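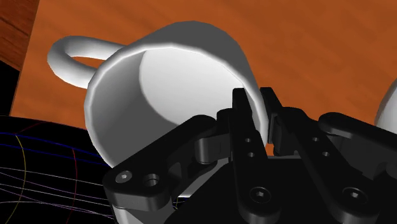
November, 4:40 pm

Ledger replay for the Mundeck payments test finally balances! Zoltán's hunch was right: the gap was in the share-class table all along. When Noltgate moved voting stock into the holding company, our loader kept the old class B rows and wrote the new ones next to them, so every dividend run paid those holders twice.

Ran the full month again with the old rows closed out. 3149 accounts in, 3059 with a payout, and the other 90 are all zero-balance holders, which matches the registry to the line. Very happy with that. Runtime is some 3 minutes, down from long enough to go get lunch.

Still odd: Stolledden custody accounts round at the end of the batch and ours round per holder. Over 1000 holders that drifts by a few cents. Siiri Strazds thinks we should copy their way and keep the per-holder figure in a side column. I like it, it makes the audit trail much easier to read (and she already has half the query written).

Simon build: leave it on the old rates file until the split test is in. I tried the new one for ten minutes and the preferred shares went negative, great fun to trace but a job for tomorrow.

To do: rerun with the tax holdback on, ask Zoltán Szénási where the February conversion notice is saved, rename the "final2" table before somebody trusts it.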